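보드마카 뚜껑 닫는 방향이랑 보관 방법, 다들 어떻게 하세요?

무시맘
재택으로 번역 일 하는 사람이에요. 책상에 메모지 한 뭉치 놓고 얇은 마카로 할 일을 큼직하게 써서 벽에 붙이는 게 습관인데요, 파란색이 유독 빨리 말라요. 검정이랑 빨강은 멀쩡한데 파랑만 세 자루째예요. 스쿠손 문구몰에서 자루당 1,673원 주고 샀으니 비싼 건 아니지만 매번 배송 기다리는 게 귀찮아서요 ㅠㅠ

지금은 철망 연필꽂이에 뚜껑이 위로 가게 꽂아 놓고 써요. 쓸 때만 빼고, 다 쓰면 뚜껑 꾹 눌러서 다시 꽂고요. 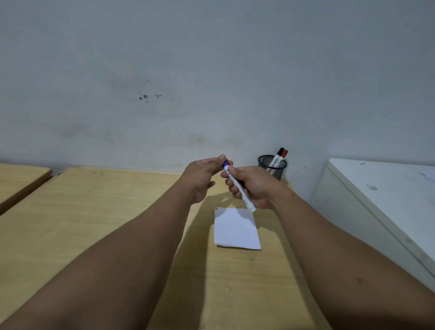 근데 동생이 그렇게 세워 두니까 잉크가 밑으로 다 쏠려서 안 나오는 거라고, 눕혀 놓으라고 하더라고요. 책상이 좁아서 눕혀 두면 데굴데굴 굴러다닐 텐데... 진짜 눕히는 게 맞나요? 아니면 그냥 뚜껑을 덜 닫은 걸까요?

지르니코
동생분 말이 맞아요. 화이트보드용은 눕히는 게 정석입니다. 저는 학원에서 일하는데 교실마다 받침대에 가로로 놓게 해요. 세워 두던 때보다 확실히 오래 씁니다.

종이먹는하마
엥 저는 몇 년째 세워서 쓰는데 문제없어요. 뚜껑 위로 꽂는다고 하루아침에 마르지 않아요. 파란색만 그렇다면 파란색을 제일 많이 쓰시는 거 아닐까요? ㅋㅋ 많이 쓰니까 빨리 닳는 거죠.

무시맘
헉 그러고 보니 제목은 다 파란색으로 써요;; 검정은 마감 날짜 쓸 때만, 빨강은 급한 것만... 그래도 쓰다가 갑자기 흐려지는 건 마른 거 아닌가요?

지르니코
하마님, 학원에서는 한 달에 쓰는 양이 달라서 차이가 바로 보여요. 집에서 메모 몇 장 쓰는 거랑은 비교가 안 되죠.

종이먹는하마
그러니까요, 글쓴님은 집에서 메모 쓰시는 분이잖아요. 집에서 쓰는 얘기를 하셔야죠 ㅎㅎ

Oksana Karpenko
안녕하세요, 한국어 조금 서툴러요. 저는 그림 수업 하면서 마카를 많이 써요. 제 생각에는 종이도 봐야 해요. 종이가 잉크를 많이 먹으면 펜촉이 빨리 힘들어져요. 보드마카는 매끈한 판에 쓰는 펜이니까 종이에는 수성 사인펜이 더 좋아요. 그리고 흐려졌을 때는 뚜껑을 닫고 펜촉을 아래로 해서 하룻밤 두세요. 저는 이렇게 해서 다시 쓴 펜이 많아요.

무시맘
오 종이는 생각도 못 했어요! 제가 쓰는 게 네모난 흰 메모지인데 꽤 얇아서 뒷장까지 배어 나올 때가 있거든요. 그게 잉크를 먹는 거였네요. 오늘 밤에 파란색 거꾸로 세워 볼게요 ㅎㅎ

맵브릿지3층
저는 다 떠나서 뚜껑 소리요. 딸깍 소리 날 때까지 닫으세요. 남편이 맨날 대충 얹어만 놔서 제가 4,000원짜리 세트를 두 번 버렸어요. 닫을 때 한 손으로 하지 말고 양손으로 잡고 끝까지 미세요.

종이먹는하마
이건 인정ㅋㅋ 세우냐 눕히냐보다 이게 먼저예요.

지르니코
뚜껑은 당연한 거고요, 그래도 저는 눕히는 쪽입니다. 굴러다니는 게 걱정이면 얕은 필통 뚜껑 같은 데 담으세요. 1,000원이면 납작한 트레이도 사요.

무시맘
후기 남겨요! 어젯밤에 파란색 뚜껑 꽉 닫고 거꾸로 세워 놨다가 아침에 써 봤더니 나와요! 처음처럼 진하진 않은데 제목 쓰기엔 충분해요. Oksana님 감사합니다 ㅠㅠ 종이용 사인펜은 한 자루 800원에 팔길래 파란색으로 주문했고요, 지르니코님 말씀하신 트레이는 책상 자리 좀 보고 결정할게요. 벽 쪽에 연필꽂이 있던 자리가 은근 좁아서...

맵브릿지3층
사인펜도 뚜껑 딸깍 잊지 마세요!

Oksana Karpenko
잘됐어요! 다시 흐려지면 그때는 새 펜으로 바꾸세요. 두 번째는 오래 안 가요.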